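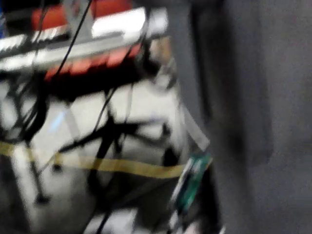
Slide 1: gripper finger on the right, cables and a green board on the left

Hi everybody, thanks for sticking around after lunch! I want to tell you about our open day at Tillura in July, because I learned more from it than from the whole spring before.

(Leave slide up. Let them look at the cables.)

So we had 538 people sign up, and they came through in groups of 10. Each group got 8 minutes with the Hinus cell, which is way too short -- ask me how I know. I had this lovely speech ready about path planning. What people wanted was to get close and ask what all the wiring does. Kids especially!

By the third group I'd dropped the speech and just started with the cables. Much better. Questions came right away.

(Mention Padilla here -- they ran theirs in one big hall, groups of any size, and it got loud.)

One thing I'd change: put the stop button talk first. I kept it for the end and twice we ran out of time.

Next slide is the floor plan.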